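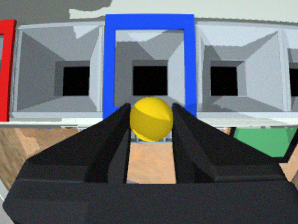
Wrist view from a simulated episode: the ball is in the gripper, with the blue-framed bin ahead.

Imside Ball-to-Bin

Simulated demonstrations of a robot arm picking up a ball and dropping it into a named bin. Collected at Kimurside for training and testing policies that follow short written instructions.

Maintainer: Branwen Pugh
Simulator: Yupanqui
Status: collection finished in November, fixes only from here on

Summary

The set holds 300 episodes. Every episode was driven by a person over teleoperation inside the simulator. No scripted planner was used, and no real robot data is mixed in. Each episode has one instruction, such as "put the ball in the blue bin," and ends when the operator presses the done key or the time limit runs out.

The bins themselves are gray. "Blue bin" and "red bin" in the instructions mean the bin with a frame of that color around its opening. Unframed bins are never named as a target. They are there to make wrong drops possible.

Why we made it

Our earlier set, Herkmont, had the ball and the target bin in the same place at the start of nearly every episode. Policies trained on it learned the path and ignored the words. When we changed the instruction at test time, the arm went to the same bin as before. Imside uses the same basic task but moves the frames between bins and changes where the ball starts, so the instruction has to be read.

What is in an episode

Images from 2 cameras, one on the wrist and one fixed overhead
Joint positions and velocities
Gripper opening, as a fraction of full travel
Operator commands, before and after smoothing
The instruction text
Pose of the ball and of every bin, taken from the simulator state
Outcome label

Images and robot state are saved at 30 steps per second and share one clock. There is no dropped-step filling. If the renderer fell behind, the simulator waited for it.

The bin poses and ball pose are included for analysis. Please don't feed them to a policy and then report the result next to image-only numbers.

Layout

episodes/ one folder per episode, named by number
episodes/NNNN/wrist/ wrist images
episodes/NNNN/overhead/ overhead images
episodes/NNNN/state.csv robot state and commands
episodes/NNNN/meta.json instruction, outcome, scene seed, operator code
splits/ text files listing episode numbers for train and test
tools/ loader, replay script, checker

Run the checker after downloading. It compares the image count in each folder against the rows in state.csv and prints any episode that doesn't match.

How it was collected

The operator saw both camera views on one monitor, with the instruction printed above them, and moved the arm with a handheld controller. The views on the monitor were the same ones saved to disk, at the same size. We did not give operators a free camera. If the ball hid the target bin in the wrist view, they had to work with the overhead view, and so does the policy.

Before each episode the scene was reset from a seed. The reset changes the start position of the ball, which bins carry frames, the light direction, and the surface textures. The light moves enough that shadows fall across the ball and inside the bins at very different angles from one episode to the next. Funnel walls that are pale in one episode can be dark in another.

Other parts of the surroundings, including colored panels on the work surface, have no role in the task. They are never mentioned in an instruction.

Outcome labels

success: the ball went through the opening of the named bin
wrong_bin: the ball went through a different opening
lost: the ball left the work area or came to rest outside every bin
timeout: the time limit ran out first

The label comes from the simulator, from the ball's position at the end of the episode. A ball resting on a sloping wall without going through counts as lost. Failed episodes are kept in the release. Filter on the outcome field if you only want successes.

Splits

The test split is by scene seed. No seed appears in both train and test. Both splits include failures. Please don't tune on the test split. If you need a validation set, take it from train and say which episodes you used.

Known problems

The fingertips clip slightly into the ball on hard grasps. This is a contact setting in Yupanqui and we left it alone, as changing it would have made the later episodes differ from the early ones.

Shadow edges on the bin walls can look jagged or serrated. It comes from the shadow map resolution. Models trained only on these images may pick up on it.

Only 2 people operated the arm. Their habits are easy to tell apart: one lowers the ball into the funnel before opening the fingers, the other releases from higher up. The operator code is in meta.json if you want to balance for this.

The overhead view is sometimes blocked by the arm during the drop. We did not remove these episodes.

Not suitable for

Estimating how well a policy will work on hardware. Ball friction and bounce were picked to make teleoperation bearable and were never measured against a real ball.

Changes

Current release: fixed swapped operator codes in a few meta.json files, rewrote the loader so it no longer reads a whole episode into memory.
First release: initial episodes and splits.

Contact

Send bug reports to Branwen Pugh through the Kimurside tracker. Include the episode number and the checker output.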